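4.2 Grasp ordering in small-item piles

The planner takes the segmented pile and scores each item on three things: how much of its outline is free, how soft we think it is, and whether it is likely to be tied to something else. That last term was added in July after Karabulut went through the failed runs by hand. Of 562 attempts, 41 ended with the fingers closing on a tag or strap and dragging a neighbour along. The old scorer had no notion of "attached". Tags looked great to it, flat and high contrast.

Training data is 400 hand-held gripper recordings, cut into 1648 short clips (Başaran did the cutting, the script is in the Tekin repository). Labels are coarse: rigid, soft, hanging. Soft toys and a tape measure in one pile is a typical mix, see Fig. 3. Bedding as the support surface is harder than a table. Depth is poor on folds and the segmenter sometimes splits one blanket into several peices. We merge by colour first, then by surface normal. Crude but fast enough.

Two known problems. Printed panels get read as seperate objects from the item they sit on. And a box leaning over the pile hides part of it, so the planner must either move the box first or accept a partial outline; at present it accepts. Prarkilum handles the re-query when an outline changes by too much between views. Threshold set by hand, not tuned.

Fig. 3. Pile on pink bedding, with plush toys, a tag on a metal clip, a small brown box and a yellow tape measure between and near the fingers. 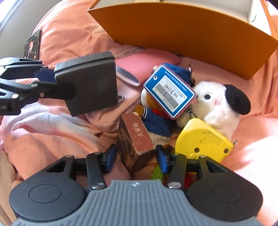
Why not plan the whole picking order at once?
Every pick shifts the rest of the pile, so the later part of a full plan goes stale. We score again after each grasp and keep only the top choice.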